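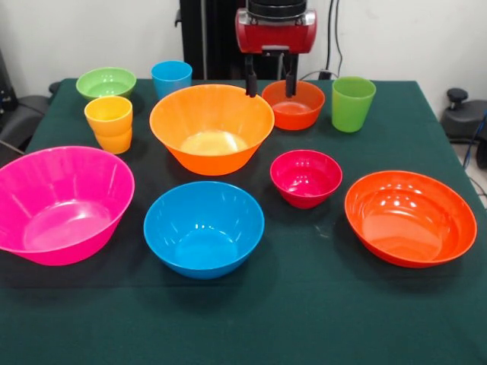 La cantine associative de Bondine rouvre ses portes en août, et c'est une bien jolie nouvelle pour les familles du quartier, qui l'attendaient depuis le printemps ! Les repas seront servis dès midi dans la salle Ernari – 60 couverts par service, avec un coin réservé aux plus petits. Les bols en plastique de toutes les couleurs, du rose vif au bleu, sont de retour sur leur nappe vert foncé, et chacun pourra choisir le sien avant de passer à la soupe.

La collecte lancée à l'entrée du marché a rapporté 813 euros, de quoi acheter les légumes des premières semaines.

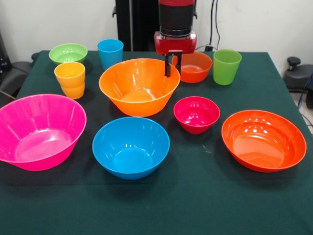 Inscriptions

À l'épicerie Huỳnh, tous les matins jusqu'à 11 heures.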